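Open Day at the Runberg Felt Mill
Posted Oct 1, 2021

Print this page | E-mail to a friend

The Runberg mill opens its doors once a year, and this time I got one of the places on the morning tour. The mill is a 15 minute walk uphill from the bus stop in Fladcombe. We signed in at the old weigh house, were given ear plugs and a yellow vest, and waited for the first group to come out.

Our guide was Danjuma Amadi, who started in the carding room and now runs the finishing floor. There were 20 of us, mostly people who sew or make hats, plus a couple with children. He took us first to the bale store, where the raw fiber comes in. It smells of lanolin on one side and of nothing much on the other, where the synthetic fiber is kept. 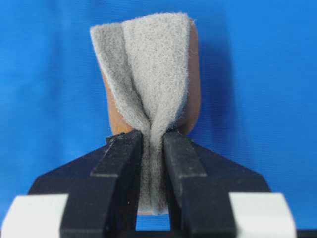
Felt is not woven, and most of the tour comes back to that point. The fibers are combed into a thin web, the webs are laid on top of each other, and then they are tangled together, either with heat, water and pressure or with barbed needles. There is no thread to follow, so a cut piece does not unravel. It does shed a little. The light gray material in the first photo has a fuzzy surface, with fine stray fibers standing off the top edge, and it still folds over and twists up tightly without trouble. Danjuma passed some offcuts along the group and told us to pull them in both directions. Most felt stretches more one way than the other.

The needle room was the loudest stop. The big loom there is known as the Ekwueme, after the engineer who rebuilt it, and it makes 600 strokes a minute. We watched from behind a rail for a few minutes - long enough, even with the ear plugs in.

After that came the dye house, which was not running, and the sample room. Every shade the mill has made is kept there on cards, and the last card in the drawer is number 642.

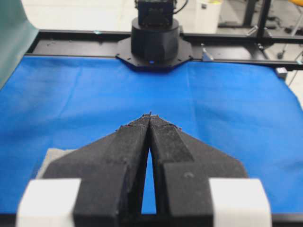
Tanko Obi looks after the cards and matches colors by eye under a north window. Grays are the hardest, he told us, and he sends back more grays than reds. A customer may ask for one to go with a carpet and mean something nearly blue.

The tour ended in the shop. Remnants are sold by weight and are good value. Tea was in the Bestness Hall across the yard, with long lines until noon. Parking is limited, so take the bus if you can. The next open day is planned for July.

Related items
- A walk along the Fladcombe mill stream
- Hat blocks and where to find them
- Last year at Runberg: the boiler house

Contact | Copyright 2021 | Back to top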